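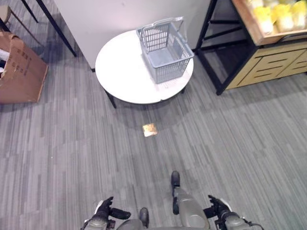 Philomena had until four to clear out of Gernbridge and she'd spent most of the morning on the phone to Dirk. Who wasn't coming. His back, he said. Last month it was his knee. So, just her then - her and the grey basket on the round table, handles up, like somebody was about to walk off with it and do the shopping. She hated that basket. Marcelino had bought it the week they opened and it had outlasted him by 2 years.

She kicked the cardboard box a bit further from the wall. Flaps open. Fine. What went in first?

Not the invoices. Tineke wanted those seperate, she'd said so twice.

Phone again. Dirk.

"Did you find the key?"

"What key?"

Long breath. She could hear a tram behind him, so much for the back.

"Marcelino's key," he said. "Locker 47. He told Lies it was in the shop. He told her in November and she only just remembered, Phil, I swear."

She looked at the drawers. Slats, pale wood, she'd dusted them a hundred times and never had one right out.

"Phil? You there?"

She put teh phone face down on the carpet and pulled out the bottom one.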